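October, bench notes, Trurkgate shop

Subject: clearing the main room so that fabrication work and hanging storage stop competing for table space. Started after Bheki Mabuza lost half a morning looking for the Plekix fasteners, which had ended up inside somebody's jacket sleeve.

Measured the long wall first. Clear run from the door jamb to the first outlet is 3000 mm. Shelving bays from Jusgate are 852 mm wide, so three bays take 2556 mm and leave 444 mm over. That is too narrow for a fourth bay and wide enough for the broom and the long straightedges. Bheki wants the leftover at the door end. I have marked it that way in pencil on the wall.

Shelf pitch set at 204 mm for the lower bins. The Goel bins go in with their lids on at that pitch, tight but they slide. Upper shelves to be set after the tall items are sorted.
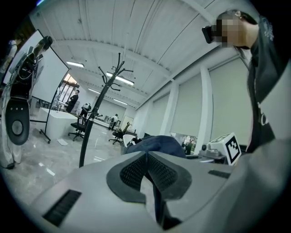 Coats and bags remain the weak point of the layout. Hooks were discussed for the back of the door, but the door swings against the bay uprights and anything thick would get pinched. Athina Koutsoukos proposed keeping what we have and making people use it. The tall black rack stands out in the open floor, with curling hooks at the top, and the slender pole takes up very little room, so I see no case for buying another. Dark fabric things still get dumped on the tabletop, crumpled, next to the marker cube and the small fixture with the round knob. Proposed rule: no clothing or bags on any table that has a fixture on it. Athina to write it on the whiteboard.

Whiteboard position also open. It is on a wheeled stand, so it can go anywhere, and it drifts. I would like 2 strips of floor tape to mark a parking spot clear of the bays. Bheki thinks tape will lift under the casters – will try one strip first and look at it after a few weeks of rolling.

Cables: anything running to the tall equipment should come down its side and go straight to the wall, not across the walking line. Need to check the length before the bays are fixed.

To do
– wall anchors, check against stud positions
– second set of bin labels, larger type
– decide upper shelf pitch
– ask Jusgate whether the uprights can be trimmed at the bottom, floor is out of level toward the outlet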